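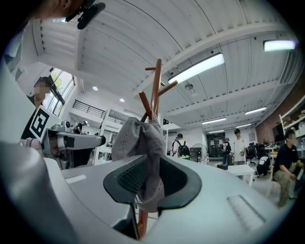 **Unit 4: Coat Racks, Cloakrooms and the Care of Guests' Garments**
Husside School of Hospitality and Household Services
Course coordinator: Fidel Montecinos

This handout accompanies the fourth lecture and replaces the notes issued last term. Students should read Sections 1 to 3 before the practical session on Thursday. Section 4 is required for the written assignment.

## 1. Scope of the unit

The unit concerns the temporary storage of outer garments and small textiles in entrance halls, reception rooms and shared living areas. It does not cover laundering, which belongs to Unit 6, or the long-term storage of seasonal clothing, which belongs to Unit 9.

The following terms are used throughout.

**Freestanding rack.** A central pole with pegs branching from it, supported by its own base. The wooden coat rack with angled pegs is the type most students will meet in private households and small hotels.

**Wall rail.** A horizontal board or bar fixed to the wall, with hooks at regular intervals.

**Attended cloakroom.** A room or counter where garments are received, numbered and returned by staff.

**Small textiles.** Scarves, shawls, hand towels, dust cloths and similar items. These are handled differently from coats and are treated in Section 3.

## 2. The freestanding rack

### 2.1 Placement

A freestanding rack is placed within sight of the entrance but outside the swing of the door. It should not stand directly against a tall window. Strong daylight fades dark wool and can dull a varnished finish over several seasons. Where a room is glazed on more than one side, the rack is moved inward and turned so that the longest peg faces the room.

Leave enough space for one person to stand at the rack and one to pass behind. In narrow halls a wall rail is preferred.

### 2.2 Loading

The stability of a freestanding rack depends on how the weight is shared around the pole. The order of loading taught at this school is as follows:

1. Hang the heaviest coat first, on a lower peg.
2. Hang the second coat on the opposite side.
3. Continue in opposite pairs, working upward.
4. Reserve the upper pegs for hats and light jackets.
5. Place bags on a bench or shelf. Bags are not hung on the rack.

When unloading, the order is reversed where possible. If a guest asks for a coat from a full rack, hold the pole with one hand while lifting the garment with the other. Do not pull the garment toward you by the sleeve or hem.

### 2.3 Hanging points

A coat is hung by its loop. If the loop is broken or missing, use a hanger on a wall rail. A coat placed over a peg by the collar will keep the mark of the peg, and lined coats may tear at the neck seam. Students who find a broken loop should note it on the garment slip and inform the guest at the time of return.

### 2.4 Care of the wood

Varnished racks are dusted weekly with a dry cloth, starting at the tips of the pegs and finishing at the base. A barely damp cloth may be used on the pole when fingerprints have built up. Dry the surface at once. Wax polish is not applied to pegs, as it transfers to fabric.

Check each peg for movement once a month. A loose peg is taken out of use and marked with tape until it has been repaired. Do not reglue a peg while garments are hanging on the rack.

## 3. Small textiles on the rack

Cloths and scarves are often left draped over the lower pegs. This is acceptable for a short period during service, with the following conditions.

- The item is clean and dry.
- It does not hang over or touch another person's garment.
- It is laid over the peg along its middle, so that both ends fall freely.
- It is removed and folded at the end of the service period.

A crumpled cloth should be shaken out before it is hung again. Soft fabrics left in a bunch take on creases that remain visible after folding. To fold a square cloth, bring the edges together twice in the same direction, smooth it with the flat of the hand, and fold once across. Rectangular cloths are folded lengthwise first.

Working cloths used by staff should be kept on a separate hook in the service area. In the Vondport practice house this hook is inside the pantry door.

## 4. Case for discussion: the Mistiveck reception hall

The reception hall at Mistiveck seats 144 guests. For a November concert, 175 garments were handed in during a single half hour. The hall had one wall rail with 56 hooks and several freestanding racks, and no numbered slips had been prepared. Two racks were loaded on one side only and had to be emptied again before the doors closed.

Read the account in the course reader and prepare a written response of one to two pages. Your response should address:

- the difference between the number of seats and the number of garments, and how it might have been foreseen;
- the division of garments between the wall rail and the freestanding racks;
- the point at which an attended cloakroom should have been opened;
- the wording you would use with a guest whose coat cannot be found immediately.

The Jaber method of paired slips, introduced in Unit 3, may be used in your answer. If you use it, state where the second half of each slip is kept.

## 5. Practical session

Students work in pairs. One student loads the rack in the order given in 2.2 while the other observes and records any departure from it. Roles are then exchanged. Each pair also folds one square and one rectangular cloth for inspection.

Wear closed shoes and remove rings and bracelets that may catch on knitwear. Observation sheets are handed in before leaving the room. Written responses to Section 4 are due at the start of the next lecture.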